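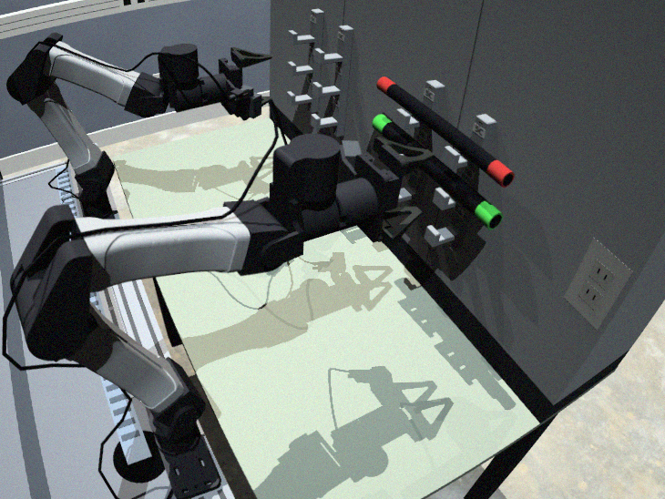 Rows of small hooks on a dark gray panel.

How a Hook Holds Things Up

A hook is a bent piece of material that holds a load. The load pulls down because of gravity. The hook pushes up on the load with the same amount of force, so the load stays still.

Most wall hooks have three parts. The base is fixed to the wall. The arm sticks out from the base. The tip turns up so that the load does not slide off.

Where you hang the load matters. A coat near the base pulls mostly down. The same coat at the end of a long arm also tries to tip the hook away from the wall. This turning effect is called torque. If the arm is twice as long, the torque is twice as large.

Many small hooks can share one heavy load. Suppose a net weighs 83 pounds and hangs evenly from 13 hooks. Each hook holds a little more than 6 pounds.

Materials behave differently too. Steel bends slightly and springs back — up to a point. Past that point it stays bent. Brittle plastic may crack with no warning.

Words to know
Load: the thing being held up
Torque: a force's turning effect
Brittle: likely to snap before it bends much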